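Buscar en el foro... Búsqueda avanzada Ir

Foro Plimico > Juegos de mesa > Reglas y variantes

Tema: ¿Comercio libre o por turnos en Brultow?

marga_dados escribió:
Buenas a todos. Llevamos ya varias partidas al Brultow en casa y cada vez que llegamos a la fase de mercado se lía. El reglamento dice que "los jugadores podrán intercambiar mercancías", y punto. Mi cuñado entiende que todos a la vez y a gritos, yo entiendo que por orden de asiento. ¿Cómo lo hacéis vosotros?

Tejón77 escribió:
A gritos, por supuesto! Si lo haces por turnos te cargas el juego. Nosotros ponemos un reloj de arena y cuando se acaba, se acaba. La última partida la gané con 252 puntos y casi todos salieron de un cambio rapidísimo que mi hermano todavía me echa en cara.

Caradog Watkins escribió:
No estoy nada de acuerdo, Tejón. Con cuatro jugadores vale, pero con seis el que habla más alto se lo lleva todo. Mi mujer dejó de jugar por eso. En la expansión Mostyn (página 20, recuadro gris) viene una variante por turnos y va muy bien - más lenta, eso sí.

Tejón77 escribió:
Una variante es una variante. Si el autor la hubiera querido de base, la habría puesto de base.

Tuva Wallin escribió:
Hola, yo juego la edición Plokham, que trae otra traducción, y ahí pone "en el orden que acuerden". O sea, que lo decidís en la mesa y listo. Lo que sí cambiaría son las mercancías de cartón, que se doblan enseguida y no hay quien las coja. Yo las sustituí por piezas de juguete sueltas y se maneja todo mucho mejor.

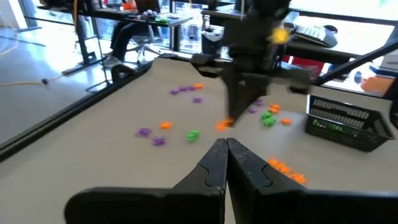 Además, con piezas de colores se ve de un vistazo quién está acaparando, y eso calma bastante las discusiones del mercado. Probad primero con lo que tengáis por casa antes de gastar dinero.

marga_dados escribió:
Pues lo de las piezas me lo apunto! Lo del orden lo hablaré con mi cuñado, aunque ya sé lo que me va a decir.

Caradog Watkins escribió:
Yo sigo con el cartón, pero enfundado. Compré una caja de 600 fundas y todavía me quedan.

Tejón77 escribió:
Por turnos no juego, lo siento.

Temas relacionados
- Brultow a dos jugadores, ¿merece la pena?
- Erratas de la expansión Mostyn
- Busco gente para quedada en junio
- Cómo guardar cartas sin que se comben

Contacto | © Foro Plimico | Volver arriba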